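Datstead Listings README

Welcome, and thank you for stopping by! Datstead is a set of 991 home listings from the Ultach area, gathered up and tidied by the small crew at Honder, our neighborhood real estate office. We started it as a plain spreadsheet for our own agents (the kind with too many colors in it), and it grew until other people began asking for copies — so now it has a proper home and a proper README.

What you get

Each row is one listing. You'll find the asking price, the closing price where there was one, the number of bedrooms and baths, lot size, year built, type of heating, and the agent's written blurb. Carriage homes and townhomes share one type code, which we know bothers some folks, but the county lumps them together and we got tired of arguing with the county.

There are 12 columns in the main file and 2 extra files: one for price changes and one for open house hours.

Before you start

Prices are whole dollars with no commas. Blank cells mean we don't know, and a zero really does mean zero, as in a condo with no yard. Street numbers have been taken out, and so have sellers' names and phone numbers. If you spot one we missed, please write to us and we'll take it out the same afternoon.
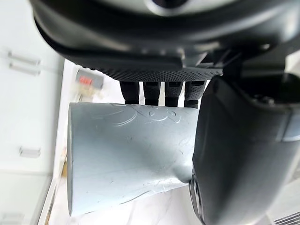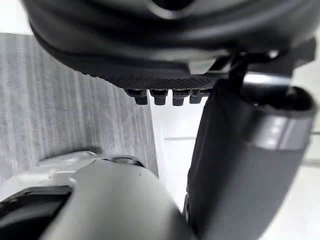

Known trouble spots

The Skoryk subdivision was built in five phases, and the early phases list square footage with the garage included. Later ones leave it out. We have marked these rows in the notes column, but please read the notes before you work out any price per square foot, or Skoryk will look like the bargain of the century!

Blurbs are just as the agents wrote them, typos and all. "Cozy" turns up in over 5 percent of them. We did fix the odd character that came through garbled from the old listing system.

Updates

We add new listings each August, once the summer rush settles down and somebody has time to sit with the files. Old versions stay in the archive folder, so your earlier work won't break.

Using the data

Go ahead and use it for classwork, research, or plain curiosity about the neighborhood. Please mention Datstead by name and say which version you used. It shouldn't be used to set a price on an actual house — for that, you'll want an appraiser who has walked through the rooms.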